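Drivmont timber kiln to start work after two-year delay

8 November 2024

Memon, the hardwood merchant, has been given consent to run a drying kiln at its Drivmont yard. The decision ends a planning case that began with an application to site the plant closer to the road. The revised scheme moves the fan housing to the rear boundary and adds an acoustic screen.

The kiln chamber covers 109 square metres and will take up to 1,143 boards per load, depending on thickness. Heat will come from a boiler burning the yard's own sawdust and offcuts. Boards are at present sent away to be dried and then returned for grading, an arrangement that Memon told planners had become too slow for smaller orders.

Residents' main objection was noise. A survey by Ondside, carried out in August, found that the fans would be audible at the nearest houses at night if run at full speed. Under the consent, they must be held at reduced speed overnight, and the boiler may not be fed during the same hours.

Kulsoom Butt, the yard manager, said the limits would lengthen each drying cycle but were workable. "Slow drying is kinder to thick oak in any case," she said. Tiago Salgado, who objected on behalf of residents, said the screen should be finished before the first load goes in — a point the consent leaves open.

Memon will also change how it sorts dried stock. Flat-sawn and quarter-sawn boards are to be stacked and priced separately, as the two shrink at different rates across their width. Buyers can usually tell them apart by the face: quarter-sawn timber shows fairly straight lines, while flat-sawn timber tends towards nested arches, like the darker reddish-brown ones stacked along the slim, round-topped piece in the photograph. Price lists for both grades will be available at the yard office.
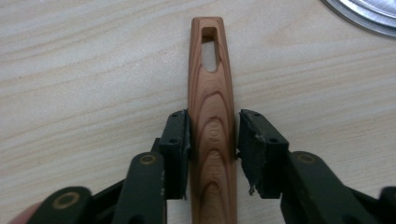
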